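Search this site... Go

Visit to the open day in Jemetstead: what does a kitchen robot cost before you own one?

Last updated: September

I went to the open day at Dmytriv with my colleague Hryhorii Onyshchenko. Our school kitchen must decide this year if we buy an arm for the dish area, and I have to write the budget. They start every visit in simulation, in a kitchen with a sink and some dishes.

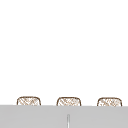
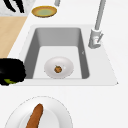 Simulated kitchen, Dmytriv open day 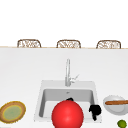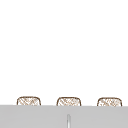

Yurii Hutsuliak, who led our group, told us to plan the money in two steps. First comes a simulation license, which they sell under the name Previer. It costs 78 euros for one seat per month. He advised to rent two seats for the summer and to try our own counter heights and plates before we sign anything for hardware.

The second step is harder for us. The mounting kit is 1,014 euros, a spare set of fingers is 221, and the yearly service visit is 754, travel not included. The price of the arm they give only by written offer. I asked if the fingers are covered by the warranty and the answer was no, so I put two sets in my table.

Hryhorii liked more the stand of Fulik, in the next hall, where one can lease for three years. I still wait for their papers. Coffee was free, parking was not.

14 shares | 3 comments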